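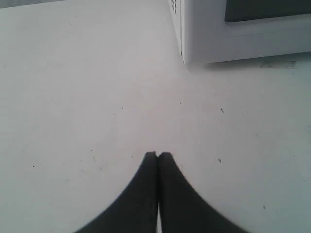
Can you go back to the old version of Skisach once you've updated your phone? For 32 days after the update you can, and after that the old version is wiped from storage.

I've had a lot of messages about this, so I'm putting it all in one thread. It applies to the Estia handsets only. The Bisht tablets update separately and I don't own one.

Before you start, charge the phone past half and copy your photos somewhere else. Going back clears everything on it, including texts. Nuria Marín lost two years of voice notes this way in April.

The steps, as they worked on mine:

1. Open Settings, then System, then Previous Version. If the last one is missing, your 32 days are up.

2. Tap Restore and type your PIN. The download is 2,000 MB, so use wifi. Mine stopped at 200 MB the first time and I had to begin again.
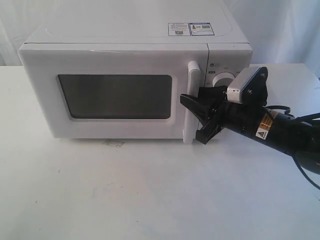
3. Leave it alone while it restarts. It does this 5 times. The screen stays black for a good while on the third one.

4. Sign in and turn off automatic updates straight away, or it will put the new version back on overnight.

Arben Kneževič asks if banking apps still work afterwards. Mine does. Lucía Lorente says hers wanted the card reader again before it would let her in.

The battery drain has gone on my phone. The camera is slower to open than it was on the new version, so I may update again when the next fix is out.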